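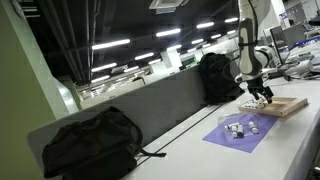 Grippers & End Effectors

Is the Kotell parallel gripper kit worth it for small bottles?

Przemysław Borkowska
We are testing the Kotell kit on a white arm. The work is to pick small white bottles and put them in a light wooden tray with raised edges. The gripper is black with two fingers, you see it low over the left end of the tray. My trial ends in September and I must decide if we buy. The price for us is $1326 with the fingers, or $1165 without. My worry is the tray edge. When an object is close to it, is there enough space for the finger? Also I would like to know if somebody has picked bottles directly out of a clear plastic bag, such as the one on the purple mat. English is not my first language, sorry if something is unclear.

skulitska_fan
Get the one with fingers. We bought without and paid $182 later for a set, so do the math.

dmr_bench
I used this kit for one winter on labelled vials. For the edge, turn the wrist so that the fingers open parallel to the nearest side of the tray. Then you only need room for the thickness of the finger pads. Leave 3 mm and go down slowly.
The bag I would not try. The plastic folds between finger and bottle and the grip force reading means nothing. Take them out by hand and stand them on the mat, or look at a suction tool. Perić has one that fits the same flange, but I have not tested it.
Ask also who does the repairs. Mine went through Navport and the colour of the replacement cover did not match, a small thing, but the service was polite.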